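Residence diary, November: Gratwood

The morning was given to correspondence. The trustees at Feltville have confirmed that the parish survey may proceed on the terms set out in my letter, with one amendment: the upper register is to remain in the strongroom overnight and must be signed for at each removal. I have accepted this. It will cost half an hour a day, and the reading room closes at four, but the register is in a poor state and the condition is a fair one.

I then resumed work on the enclosure papers. The difficulty noted last week has not gone away. The award gives the extent of the common as 600 acres, and the map that accompanies it appears to have been drawn to the same figure, yet the allotments listed by holder come to 50 acres fewer. I had supposed an error in my own addition and went through the schedule again, line by line, with the same result. Either a holder has been left out of the fair copy or the roads and the gravel pit were counted once in the total and never again. I incline to the roads. The surveyor was paid by the acre and would have had no reason to deduct them.

The draft award, if it survives, ought to settle the matter. It is listed in the old handlist under item 3479, described only as "sundry papers, tied". I have put in a request for it and have been told that the outstore is visited twice a week.
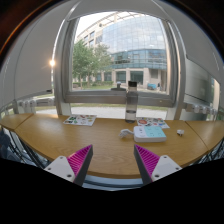 It should be recorded that the handlist itself is less reliable than I had been led to expect. It was compiled by at least two hands, and the second did not follow the practice of the first. Bundles which the first cataloguer described by their contents are described by the second according to the shelf on which they were found, and the shelves have since been moved. I have begun a concordance. It is tedious work and falls outside the purpose of the residence, but whoever comes next will be glad of it and I can see no other way of being sure that a bundle has been examined.

Luncheon was taken early. Afterwards I walked the northern boundary as far as the ford, with a copy of the tithe map, in order to compare the hedge lines. The weather was dull and the ground heavy. Of the boundaries shown, the long one running down from the church land is plainly still in place, with a good bank and several old hollies. The two short ones beside the lane have gone entirely, although the fall in the ground can be made out when one stands at the gate and looks along it. I did not reach the gravel pit. The path was under water beyond the second stile, and I judged it better to turn back than to return the map in a state which would have to be explained.

On the way down I stopped at the chapel to look again at the benefaction board. The lettering has been repainted, I should think more than once, and one of the sums has suffered in the process. The board reads 400 pounds for the relief of widows. The account book reads forty. The income distributed each year agrees with the account book, and I am satisfied that the extra nought belongs to the painter. The board is nonetheless the version repeated in the printed history, and the printed history is the version repeated everywhere else. A note on the point will be added to the appendix.

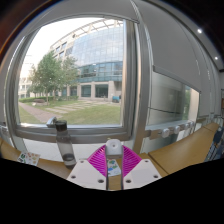
The remainder of the afternoon went on the Plukeren letters, which arrived in the form of photocopies and are in some places barely legible. They concern the lease of the mill and run to more pages than the matter can have deserved. The tenant complains of the state of the sluice; the agent replies that the sluice is the tenant's concern under the lease; the tenant quotes the lease, wrongly; the agent quotes it correctly and encloses a bill. This continues for three years. There is, however, one passage of real use, in which the agent refers to "the new road over the late common", and describes it as having been fenced on both sides at the expense of the allottees. If the fencing was charged to them, the land beneath the road may well have been treated as theirs for the purposes of the total. I have transcribed the passage in full and marked it for checking against the original.

The offices of Ekinci telephoned at five regarding the proofs. They wish to have the first two chapters by the end of the month and have asked whether the maps may be reduced to a single page each. I replied that the chapters would be ready and that the maps could not be reduced without losing the field numbers — upon which the whole of the second chapter depends. They have undertaken to consider a folding sheet. The cost was mentioned, and then mentioned again.

Supper, and an hour on the concordance, which has now reached the end of the first cupboard.

For tomorrow: sign for the upper register at nine; ask after item 3479; write to Feltville regarding the originals of the mill letters; return the tithe map.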